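Week six of the pot set

We finished the second block of demonstrations on Tuesday, which brings the cookware folder to 166 episodes. The target Hyun-seo set back in July was 1,000 across all the kitchen tasks, so there's a way to go, but the pace is better than it was.

Most of the first block had to be thrown out. I was starting each episode with the arm already half over the counter, and the policy learned to expect that. When we ran it from the proper home position it sat there and twitched. Now every episode starts with the arm parked out of view, and I don't touch the controls until the recorder has been going for two seconds. It's boring but the data is cleaner.

The other change is where things go at the start. I used to put the pot down wherever felt random, and my idea of random was the same three spots. Amrit wrote a short script that prints a position and a handle angle before each episode, and I follow it even when the pose is awkward. Some of them are very awkward. Up to 36 in a session is my limit before my grip on the leader arm gets sloppy, and sloppy episodes are worse than none.

Shiny metal is still the hard part. The wrist view changes a lot with small moves, and we lost 44 episodes to bad depth before we gave up on depth for this task and went to plain color.
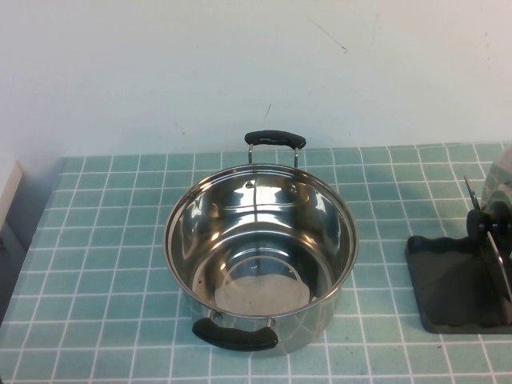

Start position for a handle grasp, fixed camera. Lid off, one handle toward the wall and one toward the front.

I've been labeling near-handle and far-handle grasps separately. The far one sits close to the wall, and the fingers need to come in from above or they hit it — I have a lot of failed tries on tape. We're keeping those in their own folder for now. Hyun-seo thinks they'll be useful for recovery training. I'm not sure yet.

Next up is the same task with the lid on.

Comments

Shirley Kennedy
Do you keep the episodes where you miss and then get it on the second try?

Isabelle Chisholm
We dropped depth for steel bowls too. Matte tape on the rim helped a bit, but then the policy wanted the tape.

Amrit Poirier
Script now does lids. Pull before you start.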